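Notas do orador – "O que mora ao lado do lava-louça"
Tempo previsto: 20 minutos, contando com o projetor a aquecer.

Abertura. Não cumprimentar duas vezes, como em Quiroga. Dizer bom dia, beber água, começar.

Venho falar de esponjas. Pausa. Haverá uma pessoa na segunda fila que se levanta neste momento; deixá-la ir, tem direito à sua manhã. Aos que ficam, explicar que passei boa parte do último julho a arrumar a bancada de uma cozinha partilhada, a da Millora, e que o assunto me perseguiu até casa.

Primeiro ponto: a esponja é o único objeto da cozinha que compramos em pacote e usamos como se fosse herança. A panela tem garantia, a faca tem estojo, a esponja tem o canto do lava-louça e uma reputação. Perguntar à sala quem sabe quando trocou a sua. Contar até três em silêncio. Costumam olhar para os sapatos.

Ler aqui a nota do meu caderno de despesas: no inventário da Millora entravam 3.615 artigos de cozinha, com as colheres de café registadas uma a uma, e as esponjas apareciam como "diversos". Não carregar na ironia, o número trata disso sozinho.

Segundo ponto: os dois lados. O verde para esfregar, a espuma para o resto. Toda a gente sabe e toda a gente usa o verde, incluindo em frigideiras antiaderentes que depois são descritas como "de má qualidade". Contar a história do tacho da minha tia só se a sala estiver acordada. Se não estiver, saltar para a arrumação.

Arrumação, então. A minha proposta é modesta: tudo o que é de esfregar vai para um recipiente largo e baixo, de borda levantada, em cima da mesa, antes de se decidir o que fica e o que vai para o lixo. Uma forma redonda de metal serve muito bem, e quase toda a cozinha tem uma que já não vê bolo há anos. Esponjas lá para dentro, ou encostadas à borda, mais a caixinha que andar perdida.

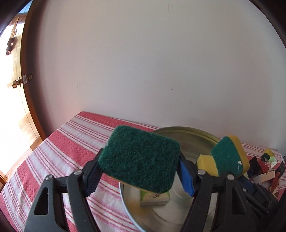 Berenice Ledesma objetou, na primeira vez que dei esta palestra, que juntar as esponjas todas num sítio só serve para descobrir que temos esponjas a mais, e que ela preferia não saber. Acrescentou que em casa dela a esponja velha passa para o fogão, a do fogão passa para o chão, e a do chão passa para a garagem, onde vive bem.

Responder com calma, porque volta sempre alguém com isto. A carreira descendente da esponja é uma instituição respeitável, mas pede etiqueta. Sem etiqueta, a da garagem regressa à loiça num dia de visitas. Cortar um canto às que mudam de funções: canto cortado, nunca mais toca num prato. O Damián Ponce corta dois cantos às da casa de banho – deixar a sala imaginar o motivo.

Terceiro ponto, se houver tempo: secar de pé. Espremer, pousar de lado, deixar o ar fazer o trabalho. Não entrar na discussão do micro-ondas. Em Isdale entrei e perdi roughly meia sessão. 

Perguntas. Virá a das esponjas vegetais: dizer que tenho uma, que gosto dela e que risca menos do que a minha paciência. Virá também a do preço; remeter para a folha que fica à saída, impressa pela Noter, e avisar que a margem saiu torta.

Fecho. Pedir que cada um, ao chegar a casa, despeje o armário de baixo em cima da mesa e separe o que ainda esfrega. Agradecer à organização. Desligar o microfone antes de comentar o café.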